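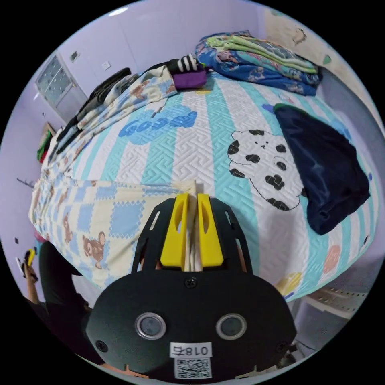

16 Jul 2022

Dye bench, washfastness run on the cotton quilting samples. Picking up from the end of last week, when the reactive blue was still bleeding into the white adjacent strip and Wiesława thought the soaping step was too short.

Pots were running by nine. Same recipe as before, same cloth lot, only the soaping changed. Bath at 40 for the dyeing, then a cold rinse, then a warm rinse, then soaping at 58 in the small tank. The big tank won't hold temperature above that and I don't want to be guessing. Two soaping baths this time, not one. Let each piece drain on the rack before it went into the second bath, otherwise the first one just gets carried across.

Blue came out lighter than the last lot. Not by much, and it's even from selvage to selvage, so I'd take it. The green is the same as it ever was. Cream is undyed ground, nothing to report except that it picked up a little green along the fold on one piece, which I put down to stacking wet. Note for next time: no stacking, even for a few minutes.

Rub test, dry: clean on all pieces. Rub test, wet: faint blue on the cloth, better than last week. Adjacent strip after the wash is close to white. I've stapled it to the back of this page next to the old one so Fanni can grade them both in the same light. I graded them 4 to 5 but I've been looking at blue all morning and wouldn't trust me.

Stiffness is the thing I don't like. The pieces from the second bath feel boardy once dry. Could be residual alkali, could be the Flultach softener not going on evenly after the extra soaping. pH paper on the rinse water read near neutral, so I lean toward the softener. Cyprian says he had the same with the Majumder cloth in the spring and fixed it by dropping the softener bath to a lower liquor ratio. Will try that on Tuesday with offcuts, no point using good cloth.

Color placement, for the write-up. We want the pale colors large and the seams quiet, because any bleed shows up first on cream beside a stitch line.

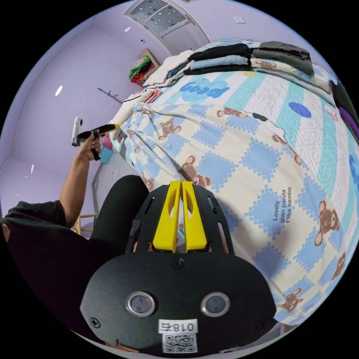 Bedspread with pale blue checkerboard, mint green stripes and cream areas.

Philomena asked whether the stripes could go darker. They could, but darker green means more unfixed dye to wash off and we're only just getting the blue under control. I told her August at the earliest. If she wants it sooner she can have it in the pale green we already know.

Shrinkage: marked five squares before washing and measured after. Warp came in worse than weft on every one. Numbers are in the sheet by the balance. One of the marks washed off completely, so that's the last time I use the cheap pen. Wojciech has a laundry marker in his drawer and says to ask first.

Small tank: thermostat clicks on late. I stood over it with a hand thermometer and it drifted 2 degrees before the heater came in. Fine for soaping, not fine for dyeing. Tag is on it.

Stock: soda ash is down to 5 kg, enough for the offcuts but not for another full run. Salt is OK. Out of the narrow adjacent fabric, there's one roll of the wide left and it can be cut down.

To do
– softener trial at lower liquor ratio, offcuts only
– Fanni to grade strips (back of this page)
– order soda ash
– repeat one blue piece with a single long soaping, to compare against the two short ones
– rinse out the drain trap under the rack, it smells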